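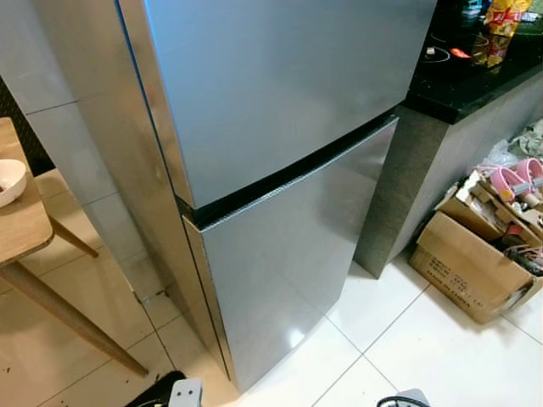

Kitchen, silver fridge in the corner.

LIVE-IN COOK / HOUSE MANAGER – Pollock Field Lodge

Season starts July, need someone sorted well before that. Please read the whole ad before you email, we got a lot of replies last year from people who hadn't.

Pollock is a twelve-bed lodge for walkers and bird groups, 40 minutes of gravel road from the nearest town. Guests come up Friday, most leave after 6 nights. You cook breakfast and dinner, put out a packed lunch, keep the stores in order and generally know where everything is. Beds and bathrooms are done by someone else. You will not be asked to guide.

What you'd be cooking – plain food, plenty of it. Soup, roasts, curries, a decent vegetarian option every night that isn't just the sides. Usually two or three coeliacs in a group. Bread most days, we have a good sourdough starter and would like it kept alive.

Must have:
Food safety certificate, current
Full driver's licence, happy on gravel and towing a small trailer
At least one season cooking for groups (camps, boats, shearing, tree planting, all good)
Able to lift a full gas bottle, or organise someone who can

Nice to have: first aid, some baking, another language. Lots of our bookings are French and Norwegian at the moment.

Hours: 6 am start for breakfast, off from 10 till 3, then through to the end of dinner. One and a half days off a week, plus a full week mid-season when Embla Midtbø covers. She did the job for four years and will do your handover as well.

Pay is 3,000 a month plus room and all meals. Own room, own bathroom, shared lounge with the other two staff. End of season bonus if you stay to the end. Travel up reimbursed to a max of 339, keep your reciepts.

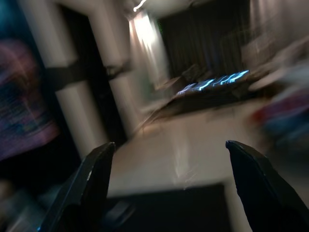
Internet is OK in the evenings, terrible when it rains. No mobile coverage at the lodge itself – you get a bar or two at the top gate. Dogs by arrangement, ask first, there are sheep next door and the neighbour is not flexible on it. Sorry, no cats.

Couples welcome to apply but theres only the one job. The partner would need their own work, Murdo Nisbet at the Gakora nursery down the road is sometimes after people for potting and dispatch.

To apply: a short letter, CV, two referees we can phone, and a week of dinners you'd cook for twelve. Rough is fine for the menu. Send to Wilma MacRitchie at the lodge office, put COOK in the subject line. Applications close 5 pm Friday. Phone chats the week after, then a paid trial weekend for the last couple of people.

Questions about the place or the road, ring the office and ask for Fergus Tennant. Mornings best.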